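Cuando la policía se lleva un ordenador

Opinión. 2 de febrero de 2025 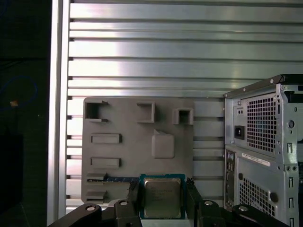

En Sivia, la ciudad donde vivo desde hace varios años, se habla mucho de detenciones y muy poco de lo que pasa después con las cosas que la policía recoge en las casas. Yo quiero escribir sobre estas cosas, y en particular sobre los ordenadores. Una persona puede imaginar un registro como una búsqueda de dinero o de armas, pero hoy casi todos los registros terminan con un aparato dentro de una bolsa precintada. Una torre de color gris plateado, vista por detrás, es un objeto sin ningún interés para quien pasa a su lado, y un procesador de Intel cabe en la palma de la mano. Sin embargo, para la familia que lo usaba, ese aparato contiene las facturas, los trabajos de la escuela y las fotos de los abuelos.

El pasado mes de septiembre hubo en el barrio de Grollberg una serie de registros por un asunto de estafas con alquileres falsos. Se detuvo a ocho personas y se incautaron 23 equipos. No tengo nada contra esa operación. Conozco a vecinos que perdieron la fianza de un piso que no existía, y me alegré por ellos cuando leí la noticia. Lo que me preocupa es otra cosa: varios de esos equipos pertenecían a personas que no estaban acusadas de nada, por ejemplo compañeros de piso, y hoy todavía no han vuelto a sus manos.

La ley permite retener un objeto mientras sea útil para la investigación. La frase parece razonable, pero no dice quién decide esa utilidad ni con qué frecuencia hay que revisarla. En la práctica, el afectado presenta un escrito, espera, presenta otro escrito y al final compra un ordenador nuevo si tiene dinero para ello. Quien no lo tiene va a la biblioteca. Una vecina mía, traductora, pagó 632 euros por un portátil de segunda mano para no perder a sus clientes, y nadie le va a devolver esa cantidad.

Se me contestará que los laboratorios están saturados. Lo creo. El trabajo de copiar y analizar un disco es lento y exige cuidado, porque una prueba mal tratada puede echar a perder un juicio entero. Pero precisamente la copia es la solución que propongo. Si existe una copia completa y verificada, en muchos casos el aparato original puede regresar a su dueño, cuando este no es sospechoso – y siempre que el juez no vea un motivo concreto para lo contrario.

Mi propuesta es sencilla. Un plazo de 20 días para hacer la copia de los equipos de terceros, y una explicación por escrito cuando el plazo no se pueda cumplir. También pediría un número de teléfono donde conteste una persona. Ahora mismo el ciudadano recibe un papel con una referencia larguísima, y en la comisaría le mandan al juzgado, y en el juzgado le mandan a la comisaría.

Sé que para muchos lectores este tema es pequeño en comparación con el miedo a los robos, que en Grollberg es real. Yo vengo de un país donde la policía podía entrar y llevarse cualquier cosa, y donde preguntar por ella era una mala idea. Aquí se puede preguntar, y esto lo valoro mucho. Por eso me cuesta aceptar que la respuesta sea el silencio.

La próxima reunión de seguridad del distrito tiene en el orden del día las cámaras de la estación y la iluminación del parque. Pido que se añada un punto sobre la devolución de objetos. Yo asistiré y llevaré mis preguntas escritas, como hago siempre, para no equivocarme con los verbos.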